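Boychuk Gift Shop List > Packing and Wrapping

From: Kendra Nguyen
November, 4:10 pm

Lucie Melnyk wrote:
> Do the candy packets go in the paper bags flat or standing up?
> And does the Fox's go on top? Mine came out lumpy last time.

Lucie, the Fox's goes in first. It's a soft bag and it fills out the bottom. The M&M's packets go in after that, standing up along the front, yellow ones facing out.

Open the paper bag all the way and stand it at the back of the table before you start. I use the cream bags with the bears on the front. They hold their shape without tissue.

We need 60 for the Marnska order. There are 500 bags in the closet, so don't worry if you tear a few. Leave the tops open when you finish. I still have to put the cards in, and I'll fold them over myself.

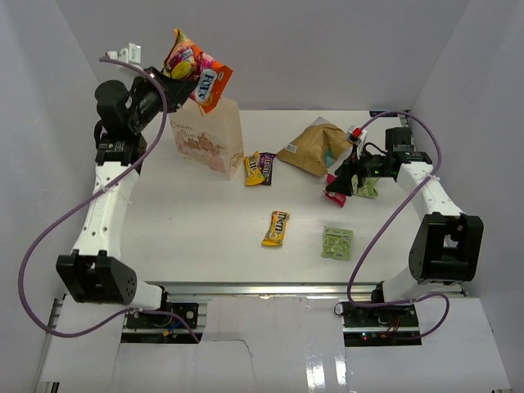 The cards should get here from Dukau before noon. If they don't, I'll write them by hand.

Kendra

Contact the list owner | Back to top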